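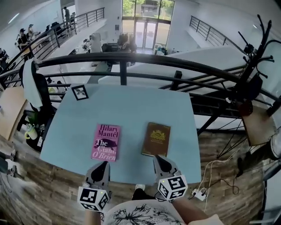
Hilary Mantel's "The Giant, O'Brien" and a brown hardcover on a light blue table.

Residents' Group Questions Flodero "Connected District" Plan

November 20, 2021

The Hamdan Road Residents' Association has asked developer Brunetti to publish the evidence behind its claims for Flodero, the 429-acre "connected district" it wants to build on farmland east of the town.

Brunetti says the district will have 260 homes in its first phase, with sensors in the streets, self-adjusting lighting and a single app for parking, bins and heating. The software would come from a supplier called Ivus. The association has read the brochure twice and still can't find out who pays for any of it once the builders have left.

"We keep being told it will be smart," said Rima Khalaf, who chairs the association. "I'd settle for being told where the water comes from. There are 23 pages on the app and one paragraph on drains." 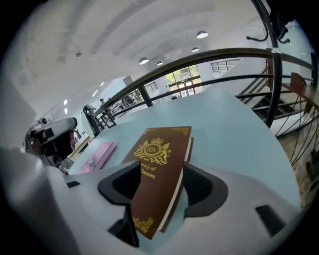 The outline plan also promises a school, a clinic and a small library. None of them has an opening date. Brunetti's own timetable puts the shops and the visitor centre first and lists the rest as "subject to demand", a phrase the association would like explained.

Members are also uneasy about the data. Pendo Ogola, a retired planning officer who reviewed the application for the group, said the section on privacy "reads as if someone meant to come back and finish it". It doesn't say how long records of people's comings and goings would be kept, or whether a household could refuse the sensors.

The association isn't asking the council to throw the plan out. It wants a decision put off until April, and written answers to 3 questions on water, running costs and data before then.

Contact: Karim Ghanem, press officer, Hamdan Road Residents' Association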